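Workshop notebook, Plestgate
June, glaze tests, the pinholes again

Started 7:40. Kiln was opened last night by me and left with the lid on the first notch, so in the morning everything could be touched by hand. I write this before the washing up, while I still remember which tile stood where.

The question is still the same as in the last entry. The satin white (recipe 51 in the card box) was good during the whole winter and then in spring it began to give pinholes on the dark clay. On the pale clay it stays clean. The holes are small, mostly on the shoulder of the bowls and on the outside, seldom inside. When I rub with the fingernail I can feel the sharp rim of each hole, therefore they are not only bubbles under the skin.

What we changed in spring, as far as I can find in the book:

New bag of feldspar, the Dovumance one, opened in place of the old sack.
New delivery of the dark clay from Raler. The label says the same body, but the color after bisque is a little more red.
The glaze bucket was sieved less often, this is my fault.
Bisque program was shortened so that both firings fit in one week before the market.

I did not write the last point in the book at that time. I found it only on the kiln controller, where the program still has the shorter ramp. Please everybody, if you change a program, write it here also.

Preparation of the test

I mixed one fresh batch of 900 g dry, half with the old feldspar and half with the Dovumance. We had only the rest of the old sack, so this test cannot be repeated in the same way. Water was added until the glaze covered the finger with no knuckle showing, then sieved twice through the fine sieve. The old bucket glaze was the third one, taken from the top after good stirring and not sieved, to have it as we normally use it.

Tiles were L-shaped, cut from the extruded strip, so that there is a standing wall and a foot. Each glaze was put on dark and on pale clay. Each clay came in two bisques, the short program and the old slow one. For the dark clay I made double tiles. Numbers are scratched on the foot with a needle, continuing the series, the last one is 911. I stopped using the iron oxide pencil for the numbers. On the dark body I could not read it after firing, and last month I lost a full row in this manner.

Dipping: count to three, out, one shake, stand on the foot. The second dip only for the upper half of the wall, so we have thin and thick on the same tile. One tile fell in the bucket and was taken out with the tongs. It has marks on both sides. I glazed it again but I do not use it for the judgment.

Drying was over one night on the shelf over the sink. In the morning I saw fine cracks in the thick part on the tiles from the old bucket. I rubbed half of these closed with a dry finger and left the other half as they were. I wanted to know if the cracks become pinholes. I marked the rubbed ones with a small notch on the side.

Firing

Our normal glaze program in the Wei kiln (the small one by the door), middle shelf and lower shelf. Upper shelf was full with Sneha's cups. No soak at the top. I kept it like this on purpose, so that the only thing different is what I changed before the kiln. The cone pack on the middle shelf bent as it should. The one on the lower shelf is a little bit less bent, as always in this kiln, the lower back corner is cold.

Results

Pale clay: all clean, every glaze, both bisques. Nothing to tell.

Dark clay, slow bisque: fresh glaze clean with both feldspars. Old bucket shows few holes in the double-dipped part, none in the thin part.

Dark clay, short bisque: holes on every tile. With the fresh glaze they are few and fine, with the old bucket many, and on the thick part some are large enough to put the needle in. Between old feldspar and Dovumance I see no difference. I put them side by side under the lamp and asked Sneha Tiwari to sort them without looking at the numbers, and she could not do it either. She mixed them completely.

The cracks: rubbed and not rubbed look the same on the thin part. On the thick part the ones not rubbed have short lines of holes which follow the crack. So the cracks make it worse, but they are not the beginning of the trouble.

My reading of this

The main reason is the short bisque. The dark clay has more to burn out than the pale clay, and in the short program it did not have the time. Then the gas goes out in the second firing, through the glaze, when the glaze is already closing. The old bucket adds to this with its thick layer and the lumps from not sieving. The feldspar is innocent, I was wrong with this and I have written to Raler a too strong message about the clay also. I will write again in a more polite way. Maybe the new delivery is a little bit richer in something, the redder color could mean it, but with the slow bisque it behaves well and for me this is enough.

Sneha has the opinion that I should also test a soak at the end. I agree it can heal the small holes, but I am afraid for the surface. Recipe 51 becomes shiny when it stays hot for long, and the satin is the reason why people buy these bowls. I can put a few tiles in her next firing, where she anyway has a soak for the celadon. It costs nothing.

One observation which I cannot explain: on two of the dark tiles with the slow bisque, the back side, where the glaze is thin, has a soft gray-blue shade. It is beautiful. The same glaze on the same clay from the short bisque is brownish there. I keep these two tiles in the drawer with the label "blue back". If somebody has seen this before, write it at the margin.

What changes now

Bisque program goes back to the slow ramp for all dark clay. I already entered it again in the controller. The short one is still stored under its old number, but please use it for pale clay only.

The bucket of 51 is to be sieved before each glazing day. I sieved it today and there was a handful of hard crumbs, and also a piece of sponge. The water was low too, I added until the glaze ran like thin cream.

Next batch for the bucket is 3,000 g dry. We have the Dovumance for it, the silica must be ordered. The whiting is enough if I do not make the matte green first.

The bowls with holes, those which already went through the glaze firing: I will try to refire only a few of them. I warm the bowl, brush the glaze in the holes, wipe the rest, and fire a little lower. In my experience this works for one in two, and the other comes out worse. They can be sold as seconds or be used for the kitchen here.

To do
Order silica, ask for the delivery time.
Write to Raler, polite.
Cut new tiles from dark clay, enough for the soak test, number from 912.
Clean the sieve brush, it has glaze from the green in the bristles.
Kiln wash on the lower shelf, there is a drip from the cup in the left corner. 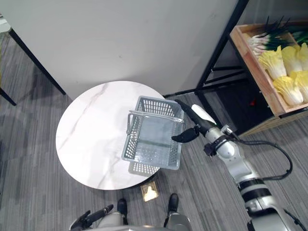

Glazed tiles which are not yet fired lose their edges when they are carried, and half of the small bare spots in this series come from the walk between the glaze table and the kiln, not from the dipping. On the old wooden board they slide and knock at each other. For the next series I want to carry them standing on a folded towel in a gray plastic basket like this one, with the metal handle across the top. The side walls have the small square openings, so the air can come to the tiles, and the bottom is solid and the powder which falls off does not land on the floor. It should be put down in the middle of the table, and not so near to the edge as it is on the round marble one. Towel to be washed after each glaze, the white shows every speck. I will write the new losses per shelf next to the tile numbers, and the soak tiles go in with Sneha's cups when she has a free corner.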